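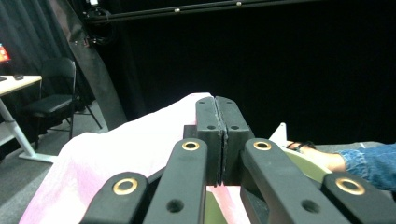 Keogh Textile Care - Course Handout
Unit 2: Handling and Folding Soft Fabrics

3 comments | 101 shares

Scope

This unit covers small household cloths: napkins, dish towels, dust cloths and light scarves. Bed linen and fitted sheets are treated in Unit 3.

2.1 Terms

Grip point: the place where the cloth is held. A free grip point lies anywhere on the fabric; a corner grip point lies within two finger widths of a corner.

Drape: the way the fabric hangs from the grip point under its own weight. A thin cloth held at one point forms narrow folds that widen toward the bottom.

Crease and fold: a fold is a change of direction in the fabric and disappears when the cloth is laid flat. A crease remains.

2.2 Starting from a rumpled cloth

Lift the cloth at any free grip point and let it hang. Find the lowest corner and take it in the other hand. Release the first grip, then slide along the hem to a neighboring corner. Do not pull across the weave - diagonal tension distorts a square cloth, and the edges will no longer meet.

Lay the cloth down far edge first. Smooth from the center outward with a flat hand.

2.3 Folding

Fold in half, hem to hem, then in half again at right angles. The Werkberg fold adds a third turn for drawer storage. The Ultholm method rolls the cloth from the short side and is used for open baskets.

2.4 Uneven color

Mottled or graded dye makes the right side of a cloth hard to judge by color. Use the hem: the turned edge is on the wrong side.

2.5 Exercise

Work in pairs with the cloths from the Skundley set. Time limit is 300 seconds per set. Record dropped corners and repeated grips separately.

This site uses cookies. Accept | Settings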